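Coastal Cruising, Evening Course
Handout for Session Four: Reefing, Heaving-to and the Short-handed Crew
Instructor: Bronisława Kurek

Please read this handout before Thursday. In the classroom we will use the time for the drawings on the board and for your questions, so I will not repeat everything that is written.

1. When to reef

In the last session Vernon asked at which wind speed one must take the first reef. I gave a number, 16 knots, and I saw that everybody wrote it down. I would like to correct the impression I made. This number is good for our training boat, the Ornik, with the full mainsail and the large genoa, when we sail close to the wind. On a broad reach the same boat is comfortable in more wind, and a heavier boat with a smaller sail plan may not need a reef until much later.

Watch these signs instead of the instrument only:
– the helm becomes heavy and the boat wants to turn up into the wind;
– the angle of heel grows, but the speed on the log stays the same;
– the crew stops talking and holds on with both hands.

Remember the apparent wind. Downwind you do not feel how strong it is, and when you turn up to reef you meet all of it at once. Reef before you go downwind if the forecast is doubtful. 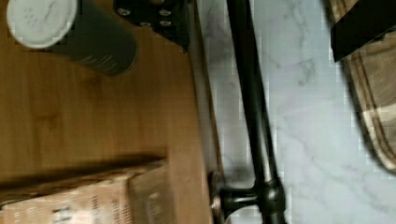 Page 17

2. The order of work for a slab reef

The order below is for a mainsail with reef lines led to the mast. If your lines are led to the cockpit, steps three and four change places with some others, and we will talk about it on the boat.

One. The helmsman sails close-hauled and keeps a steady course. The engine is not needed.
Two. Ease the mainsheet and the vang until the sail is not pulling any more. Take up the topping lift if the boat has no rigid vang.
Three. Lower the halyard to the mark. Put the reef cringle at the luff on the hook.
Four. Tighten the halyard again, more than you think is correct. A loose luff makes a full sail, and a full sail is what we do not want in strong wind.
Five. Pull the reef line at the leech until the clew is down on the boom and well back. This is the step that students finish too early.
Six. Release the topping lift, trim the mainsheet, set the vang.

The loose cloth along the boom can be tied, but tie it around the sail only, with a knot that opens easily. The ties do not carry the load. If the clew line breaks and the ties are strong, the sail tears at the reef points.

3. Heaving-to

Heaving-to is a way to rest, to cook, to wait for daylight outside a harbor, or to look after a person who is sick. You tack without releasing the jib sheet. The jib is then backed and pushes the bow away, and the rudder, turned to windward and tied, pushes the bow up again. Between these two the boat lies quietly and drifts slowly forward and sideways.

Before you do it, look to leeward. Ye-ji made a nice calculation for us from her passage to Yeoh last March: in one hour the boat drifted 600 meters to leeward of the starting point. With a shoal only 300 meters away, the same rest would have lasted half an hour before the boat reached it. So the distance to leeward is the first thing to write in the log, together with the time.
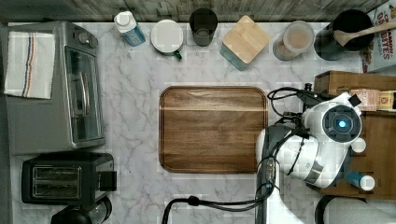
A modern boat with a short fin keel may not stay quiet with the full genoa backed. She sails forward too much, or she falls off and gybes. Roll the genoa to a small size, and try the mainsheet in different positions. On the Ornik we find the best balance with one reef in the main and the traveler a little down, but you should make your own trials in moderate wind, in open water.

4. Two persons on board

Most of you will sail as a couple or with one friend, as Min-kyu and Ye-ji do. Then the second person is often asleep when the wind rises. Agree before the night on which change of wind or visibility you will wake the other. The one on watch does not leave the cockpit alone – also not for one minute and also not in calm sea.

For homework

Valbona Hoxha will lend the logbook from her trip to Bromamlow. Read the two pages of the second night and mark where you would have taken the first reef. Write also where you would have hove to, and how much water you had to leeward on the chart.

Please bring to Session Five: a short piece of line for knots, a soft pencil, your plotter, and the tide tables.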